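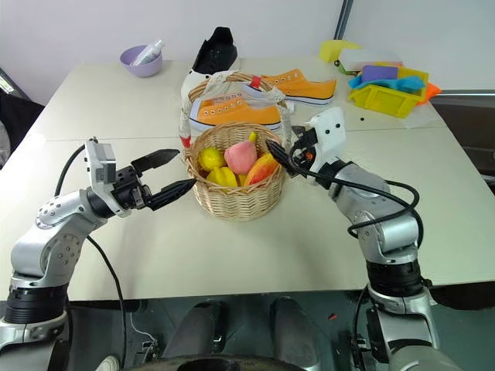 Work log, November
By Vimala Hegde

06:40. Started the directory migration early so that the sync job would finish before the Paltine office came online. Export of the old group memberships completed without errors. Import into Floken stopped at record 118 on a malformed attribute, a trailing space in the department field. Trimmed the field in the export script and ran it again from the top. Clean the second time.

08:15. Call with Ashwin Namboodiri about the conditional access rules. He wants device posture checked at every sign-in. I want it checked at sign-in and then again every 20 minutes for the finance applications only, as the agent on the older laptops takes too long to answer and people get thrown out of sessions. We left it at my version for the pilot, and he will look at the logs before we widen it.

09:30. Nestor Mangubat reports that contractors can still reach the Nitska file share over the old VPN. Confirmed. The firewall object was renamed in the summer and the deny rule still pointed to the previous name, so it matched nothing. Fixed the rule, tested from a contractor account, got a refusal. Went through the other deny rules by hand and found one more in the same state, for a print server that has been retired. Deleted it.

11:00. Token lifetime set to 600 seconds on the test tenant. Vasanthi Bhat's reporting tool does not refresh its token at all, it simply fails and writes a blank file. She has opened a ticket with Devadiga. Until they answer, her service account stays on the old lifetime, restricted to one source address. Entered in the exceptions register with my name against it.

13:45. Lunch at the desk. Read the proposal for moving backups to a second region. The cost table leaves out egress on restore — returned it to Muthu Shenoy with a note.

15:20. Two home users locked out after replacing their phones. Neither had saved recovery codes. Identity verified by video call, factors reset. The enrollment page mentions recovery codes only after the confirm button, where people close the tab. Asked for the text to be moved up.

17:10. Pilot group at the end of the day: 2 failed sign-ins, both mistyped passwords. Posture checks passing on all the newer laptops. The older ones are slow but getting through.

Tomorrow: rotate the signing certificate, check that the Paltine badge printer still authenticates, chase Devadiga.

Last updated: November, 17:25

Contact | Copyright Vimala Hegde | Back to top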